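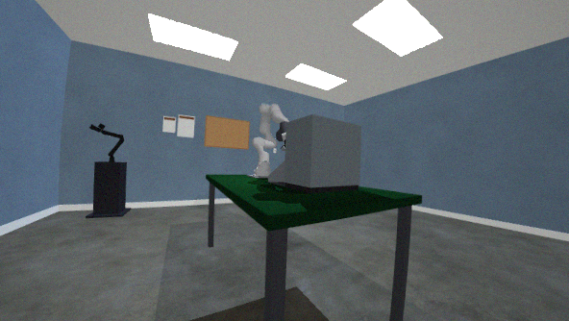 *Figure 7.1. A gray box on a green table, in a room with blue walls.*

# Chapter 7: How a Phone Comes to Market

In the earlier chapters we studied what is inside a mobile phone: the display, the battery, the radio. In this chapter we leave the parts and look at the business of selling the phone. The main question is a simple one. When a company has a finished phone, how does it decide who will sell it, and at what price?

There are 2 main ways. In the first way, the phone is sold by a network operator together with a contract. In the second way, the maker sells it directly to the customer, who then chooses an operator separately. The second kind of phone is called *unlocked*.

## 7.1 The operator as a shop

For many years the small maker Moltalitz sold its phones only through operators. The customer paid 40 dollars in the shop and the rest was hidden in the monthly bill. Many buyers of its best model did not know that the full price was 900 dollars.

This method has a clear good side for the maker. The operator orders a large quantity in advance, and it also pays for a part of the advertising. The bad side is that the operator asks for changes. It may want its own applications on the phone, and it may test every software update again before the customer receives it.
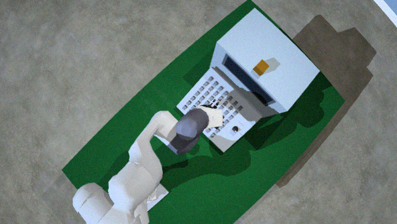

*Figure 7.2. White computer in a retro style, with the keyboard base in front of the monitor housing.*

## 7.2 Selling directly

Zeltcombe took the other way. It opened a web store and sold one model, unlocked, with no operator in the middle. Updates reached the customers faster. On the other hand, Zeltcombe had to build its own repair service, and in the first August it received almost 237 returned phones, for which it had no trained staff.

Please notice that the price of an unlocked phone looks higher, even when the total cost over the contract period is lower. We will calculate this in Section 7.4.

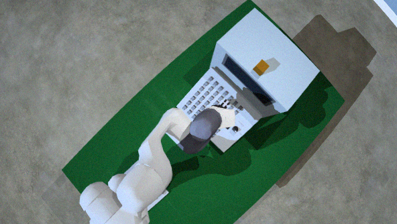

*Figure 7.3. Desktop computer model, seen from above at an angle.*

## 7.3 Words used in this chapter

**Subsidy:** the part of the phone price which the operator pays at the time of sale.

**Lock:** a software limit that lets the phone work with one operator only.

**Launch window:** the weeks between the announcement and the first delivery. In the Du Plessis case, at the end of the chapter, this window was too long, and the buyers went to Vurkcombe.

Before you continue, write down the price you paid for your own phone, and whether it was locked. You will need both in the first exercise.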